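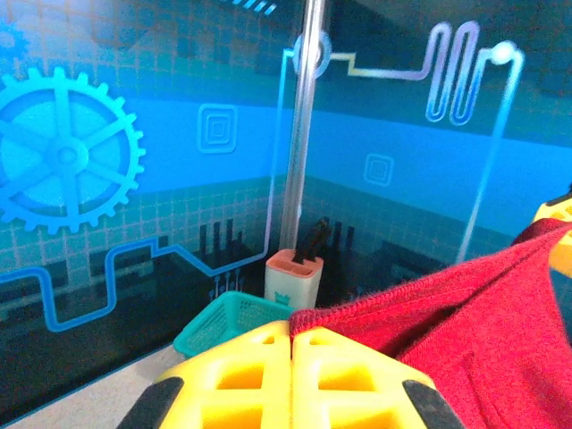

Gelbe Greiferfinger am roten Tuch, Stoff faltig.

Juni, kurz nach neun

So, Haushaltsrede. Gestern Abend noch mal bis spät am Textkorpus gesessen und ich glaube, ich habe jetzt endlich raus, warum die Gliederung bei den Bürgermeisterreden dauernd zerfällt. Die Protokolle aus Girora kommen als Fließtext, Begrüßung, Dank an den Stadtrat, Kassenlage, alles ohne Absatz hintereinander weg. Unser Skript hat jedes »Meine Damen und Herren« als neuen Abschnitt gezählt. In einer einzigen Rede macht das 29 Abschnitte! Kein Wunder, dass die Themenliste danach Kraut und Rüben war.

Hab die Anrede jetzt auf die Ausschlussliste gesetzt und lasse nur noch dort trennen, wo ein neuer Haushaltstitel genannt wird. Sieht viel besser aus. Straßenunterhalt und Schulsanierung stehen sauber getrennt, nur das Schwimmbad rutscht noch in den Dankesteil (der Redner bedankt sich da beim Förderverein und ist mitten im Satz plötzlich bei der neuen Heizung, das kriegt auch ein Mensch kaum auseinander).

Plirkora ist ein anderer Fall. Dort fehlen zwei Reden komplett, im Archiv der Stadt gibt es nur die Tagesordnung. Ich hab dem Ratsbüro geschrieben und warte. Bis dahin bitte nicht mit Plirkora vergleichen, die Kurve für Gewerbesteuer hat da ein Loch!

Noch zu klären:
Zählen Zwischenrufe mit? In Skolent stehen sie in Klammern, in Thibodeaux gar nicht. Ich wäre für rausnehmen, will das aber nicht allein entscheiden.
Wortgrenze für kurze Abschnitte: steht auf 30, fühlt sich zu niedrig an. Mal 50 probieren.
Die Rede aus Skolent hat eine Fußnote über etwa 300 Wörter zum Busvertrag. Gehört die zur Rede oder hat das Büro die nachträglich drangehängt?

14 Uhr: mit 50 durchgelaufen. Hm. Die Vereinsförderung verschwindet dabei fast ganz, die wird halt überall nur in ein, zwei Sätzen abgehandelt. Also zurück auf den alten Wert — schade, die Tabelle war so schön kurz.

Morgen die Girora-Reden von Hand gegenlesen, und zwar auf Papier, am Bildschirm überlese ich die Hälfte. Der Drucker im Flur braucht vorher Toner.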